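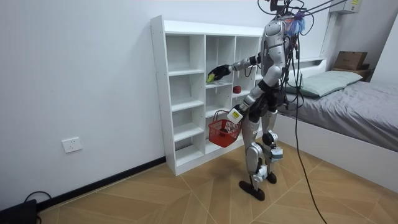 Small room, cubby shelf and the red basket. Something yellow-green in one of the upper-middle cubbies.

Sep 24, 2022

Spent the morning on the small room, which has been "nearly set up" since May. Writing it down while I still remember what I measured.

**Shelf.** It stays on the back wall. Sarmīte wanted it turned sideways as a divider and I was half in favor until we tried it and had to shuffle past it like people late to the movies. So: back wall, flat. Depth is 40 cm, outside width 100, both taken with the good tape and not the one that lives in the drawer and has opinions.

Clear height in the smaller left-hand cubbies is 254 mm at the front and a bit less at the back, where one board sags. I flipped the board. Now it sags upward, and I'm calling that a crown.

The raised lip along the top is useful and annoying in equal amounts. Things don't roll off, but you can't wipe it in one pass, and the dust in the corner had been there long enough to vote. Did it with a damp paintbrush. Recommend.

**White on white.** The shelf is white, the wall is white, and by the third hour I was putting things down on the shelf and losing them in plain sight. Trinidad suggests colored tape on the front edges of the boards. I said it would look like a kindergarten. She said the kindergarten knows where its things are. Tape is on the order list (Hordiienko, along with the felt pads).

**Basket.** We had two candidates:

- the gray Cetau tub, solid sides, no handle to speak of. Holds more. You find out what's at the bottom by tipping it over.
- the red plastic shopping basket, open mesh sides. You can see what you have without digging, and it carries by one handle.

Red one wins. Small objects are a risk with the mesh, so anything thinner than a marker goes in a pouch first. I have already ignored this rule once and spent a while on the floor with a flashlight.

The tub is now where we keep the things we don't have a place for. It was full by lunch.

**What goes where.** Current plan, to be argued about:

- upper cubbies: small, light, used often
- middle: whatever is being sorted that day
- lower: heavy or dull. Spare bedding, the Jadari boxes, the bag of bags

Sarmīte points out that the basket in hand hangs right in front of the lower cubbies, so nobody can get at those while carrying it. Correct. Going to leave the dull things down there anyway, they can wait.

**Floor.** Wood-look tiles, mopped with the Lirach stuff at half strength. Full strength left it tacky last time and everyone walked around sounding like tape. Put pads under the shelf feet after leveling. The left front foot needed two, so the floor or the shelf is off, and I'm not lifting the shelf again to find out which.

**Bed.** Not moved. Gap between bed and shelf was 77 cm at the tightest spot before I started and it's 77 now.

To do:

- tape on the board edges, color to be negotiated
- pouches for small stuff
- empty the tub (Trinidad has volunteered me)
- return the drawer tape to the drawer, or the trash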